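Werstead publishes results of gripper comparison, including the parts it would have liked to go differently

FLORKPORT — Mar 11, 2019 — Werstead, which builds and tests small automation for shops, canteens and hotel counters, today released the results of a side-by-side trial of two robot grippers on ordinary packaged groceries. One of the grippers is Werstead's own. It did not win everything, and the company's marketing department has been given time to adjust.

The trial compared the Onia, Werstead's two-finger parallel gripper, with a suction head from Blomqvist, a supplier the company has bought from for years and hopes to go on buying from. Both were mounted in turn on the same arm, with the same controller, and given the same job: take one item from a countertop display and put it on a tray without upsetting the display, the tray or the item. A person does this while talking on the phone. The robots were allowed to concentrate.

Over the course of the trial the arm made 3,342 attempts, a figure that includes restarts and an afternoon in December when the controller was reading the wrong configuration file. Werstead considered leaving out that afternoon. It was kept in, clearly labeled, in the hope that others will check their own configuration files.

"Every gripper does beautifully on a wooden cube," said Orest Tymoshchuk, who ran the trial. "We have a very nice video of ours with a wooden cube. Then a customer asks if it can pick up a candy bar, and the meeting gets longer."

Results by package

On flat, rigid boxes the Blomqvist suction head was faster and missed less often. It needs only one decent face to land on, and a box offers several. The Onia had to turn to line up with the narrow sides, and when a box sat close to its neighbor the fingers sometimes took an interest in the neighbor as well.

On wrapped bars the order was reversed. Crimped wrappers leak air under a suction cup, and the cup would lift one end of the bar, hold it for a moment as if thinking it over, and let go. The Onia closed across the middle of the bar and left with it. Testers recorded some squashing at the highest force setting, and the squashed bars were disposed of by the usual method.

Jars came out close to even. The suction head liked smooth lids and disliked labels with lifted corners. The fingers held jars securely once they had them, but needed clearance on both sides, and a well-stocked display is designed by people who regard clearance as wasted space.

Foil packets defeated both. Neither gripper reached a success rate that Werstead would care to print in large type, so it appears in a table near the back of the report. The Onia did better when the packets were standing up. They were seldom standing up.

A word on cameras

The wrist camera was meant to be a minor part of the study and ended up taking a good share of the time. Two mounting positions were tried. The higher one gave a wider view and saw less of what was happening at the fingertips. The lower one saw the fingertips very well, and little else by the time it mattered. The report recommends the higher position for mixed goods and a second look before closing.

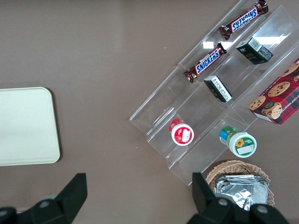 Clear plastic deserves a section to itself and has been given one. A see-through shelf takes on the color of whatever is under it, and its edges come and go with the lighting. The vision software spent the early runs convinced that certain shelves were not there, and the arm, being obedient, tested the theory. Moving a lamp helped. So did telling the controller where the shelf was, a solution Tymoshchuk describes as "embarrassing, and we are keeping it."

Reflections caused a smaller set of errors. A bright patch of glare can look a good deal like a white label, and the suction head made several confident approaches to nothing at all.

What happens next

Werstead will offer the Onia with a longer, thinner fingertip, shaped for getting between items that have been placed too close together. A combined tool with both fingers and a suction cup is being considered. An early version worked reasonably well and weighed more than the arm was happy to carry.

The company has set aside a budget for 2,000 further attempts, most of them on soft packets. Blomqvist was sent the full results before publication and has supplied 12 replacement cups in a softer material, which will be used in the next round.

The full report, with settings, failure notes and the table near the back, is available free on request from Werstead's Florkport office. Visitors who want to see the arm at work are welcome by appointment and may bring their own groceries. Please do not bring eggs. That is a separate report.

About Werstead

Werstead designs grippers, mounts and control software for light handling work. It is based in Florkport. The wooden cube video is also available on request.

Media contact: Orest Tymoshchuk, Werstead, Florkport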